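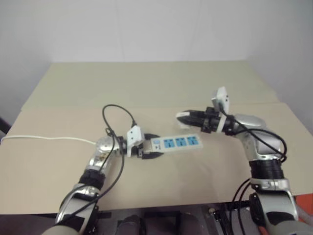
Stop remastering everything

Another month, another "definitive edition". Tollolel's second album this time, the one they cut in a week and mixed in less, back again with all the dirt scrubbed off and the drums sounding like somebody dropping phone books down a stairwell. I bought it. Of course I bought it. I'm part of the problem.

But I'd like to argue, quickly, as I have a bus to catch, that metal is being slowly ruined by people tidying it up.

Take the original. Pressed in a run of 1000, sleeve printed so dark you couldn't read the song titles, bass player audible on maybe two tracks. Horrible record. Also the best thing they did by a mile. The guitars smear into each other and you have to lean in, and by the third play your ear has built half the riffs on its own. The new version hands you the riffs. All of them, seperated, labelled, polite. And half of them are just not that good. Sorry. The murk was doing a lot of work.

Zakis, the label behind this one, have made a business of it. 6 reissues since January and every one of them louder than the last. Same sticker on the front, same booklet with the same essay about how the band were "ahead of there time". Bonus disc of rehearsals. Who is playing the rehearsals? Once, fine. Twice, never.

The money, too. I don't begrudge an old band a payday, they got nothing first time round. But then put the old mix back out. Cheap. In a card sleeve. Let a seventeen year old find it and be confused by it the way I was.

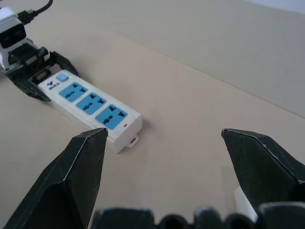 The argument I always get back is that the bands wanted it to sound clean and couldn't afford to. Some did, sure. Plenty had no idea what they wanted and got a sound by accident, from a bad room and a worse desk and whatever was lying about. Risness did their first demo in a storage unit, by their own account, with the whole band hanging off one power strip, three sockets in a row and a little switch at the end that somebody was always kicking. You can hear it go. Track four, the guitar just vanishes and comes back half a bar late. On the reissue they've patched it with a bit from later in the song. Why?? That gap was the best bit. I used to wait for it.

And it's not age talking, or not only. Hồ put out their debut last year and it's as ugly as anything from the tape days – vocals buried, cymbals like frying bacon, a bass tone I can only call damp. Took me weeks to get anywhere with it. Now I can't leave it alone. They had the same laptops and the same software as everybody else and chose to make a mess. Good on them. If some label cleans it up in twenty years I shall write a letter.

There are exceptions. A tape that's rotting needs saving, nobody sane would say otherwise. A record wrecked by a dud pressing, yes, fix the pressing. And I'll admit the live disc that came with the Risness box is a proper find, crowd noise and all, though you'll need to turn it down about halfway through side two where the feedback starts.

But the Tollolel one goes back in its shrink wrap, or what's left of the shrink wrap. Copy number 2205, it says on the back, stamped in gold, as if I'd won something. The old one is on now. Side one, skip in the usual place, can't make out a word.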